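Stories > Flash > Kitchen Tables

Everything Off the Boat

By Esperanza Vallejo, May

Oranuch said take what you need, the van's at 16:00. So I stood there. Nuts in the tub with the brown lid. Tape. The pump bottle, blue label, Mom's probably. 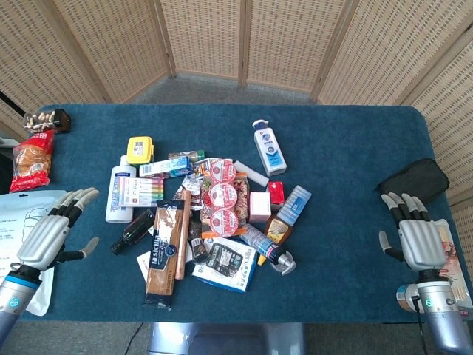 Sitbridge, after lunch

Prasert wanted the black pouch. Wouldn't say why. Zipped, flat, nothing in it by the feel of things.

"You'd fight me for that?"

"No."

He ate from the red and white bag insted. Crumbs on the teal cloth, her good one. I wiped them with my sleeve. Eighteen years she kept that felt clean, and the rattan screen behind, so guests wouldnt see the beds.

A horn outside. Oranuch, early.

I took the tape. He took the pouch.

Filed under: Short Reads, Family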